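Bring back the plain box

My mother kept the family papers in a shoebox. When she died it took my brother and me one evening to go through it. The house deeds were in there, the vaccination cards, the guarantee for a fridge we had thrown out years before. Everything we needed was found before supper.

My own papers are spread over 34 accounts. I know the number because I had to list them in August, when my solicitor, Lurdes Neves, asked me to draw up a note for whoever will deal with my affairs. It took 3 weekends. Two of the accounts would not let me in at all, and one belonged to a gas company that has since changed its name.

We are told that paper is a burden and that keeping things online is easier. For the companies it plainly is. They save the stamp and the envelope. The work of filing has been passed to the customer, who must remember a password, find the right page and download the bill before it is taken down.
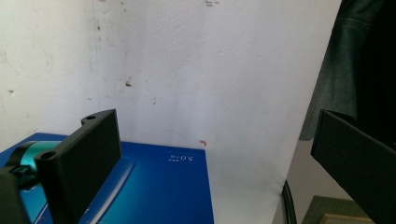 Paper needs very little from the person who keeps it. It needs a dry place and a lid. I would say to anyone starting out: choose a box in a colour you won't mistake for anything else in the house, and put all of it in there. A glossy blue one lying flat by a white wall will be seen by anyone who comes into the room, and your children won't need a code sent to a telephone to open theirs.

The usual objection is fire. My neighbour Dae-han Chae raises it whenever the subject comes up, and he is right that a box can burn. So keep copies of the deeds and the will with a solicitor or a relative. People did this for generations. An account can be lost as well, through a forgotten answer to a question about your first school, and there is seldom a person to ring about it.

I don't want to force paper on those who are happy without it. I want it offered at no extra charge. My water company now asks for a fee to post a bill, and I think that should be stopped by law. A bill is a demand for money, and whoever makes the demand ought to pay for delivering it.

Until then I print what I can at the library and put it in the box with the rest.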